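Home Visits Markets Makers About Contact

Condenton Open Day: a morning among the towels
2019-08-28

I have wanted to get inside the old Condenton mill building for years, mostly because I drive past it on the way to the markets and it always has its blinds down. So when the sign went up on the fence for an open day I put it in my calendar straight away, packed a muesli bar and got there before the gates opened. There was already a queue! Mostly locals, a few families, and one very organised group with matching lanyards.

Entry was $3, which went into a bucket at the door, and for that you got a paper map, a sticker and a go at the seconds bins on your way out. More on those later.

The building is shared these days. Brasari has the ground floor, where the towels and throws are finished and folded, and Ruvetti has the upstairs for its homewares shop and a cutting room. I'd assumed they were the same company, but they only share the loading dock and the kettle. You start downstairs and work your way up, following yellow tape on the floor.

The first stop was the sample wall, and I could have stayed there all morning. There are 68 shades in the current range, each one a little square on a hook that you're allowed to take down and rub against your cheek (I did, so did everyone). The names are a bit silly - one of the greens is called Wet Paddock - but the colours are gorgeous. I kept going back to the greys. I always think I'll be brave and buy mustard, and then I come home with grey.

After that we were taken through to the finishing room, which is warmer than you'd expect and smells like a linen cupboard. Our guide talked about pile, which is the loopy or fluffy part of the cloth, and how a longer pile feels lovely in the shop but takes forever on the line in winter. I wish I'd known that before I bought my last set of bath sheets. She also told us to skip the fabric softener altogether and give them a good shake before hanging. I've been doing it wrong my whole life, apparently.
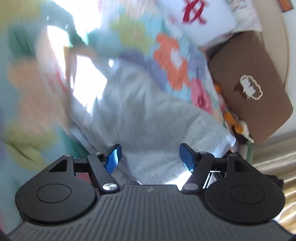 4 min read

I am a sucker for a pale grey fluffy anything, so I had trouble listening from this point on. There's something about cloth that soft sitting in a heap that makes you want to put your whole face in it.

The folding demonstration was the busiest part of the tour. The house fold is in thirds lengthways and then in half twice, with the hem tucked to the inside so the shelf edge looks neat. It looks easy, and mine came out like a sleeping bag stuffed back in the wrong sack. The kids were miles better at it than the grown-ups. One little girl did a whole pile and got an extra sticker.

Upstairs at Ruvetti it was quieter, with big windows and a long table for cutting. They had the Agudelo throws out, the ones with the fringed ends, and I finally got to feel one in person. Lovely weight. At more than $200 it went straight back on the rack, but I did go back and pat it a second time on the way to the stairs.

Morning tea was scones and a very strong urn coffee out in the courtyard. Get there early if you want jam, as they'd run out by the time I got to the front.

And the seconds bins! You fill a bag and pay by weight. I came away with two hand towels, a bath mat with one wonky corner and a face washer I didn't need. All grey, of course. The hand towels have been through the wash once now, no softener, good hard shake, and I do think they've come up fluffier.

Parking is on the grass at the back and gets boggy near the fence, so wear old shoes. The next open day is in May and I'm already planning to bring a bigger bag.

Sign up to our newsletter for new visits and market dates. You can unsubscribe at any time.

Contact | Privacy | Back to top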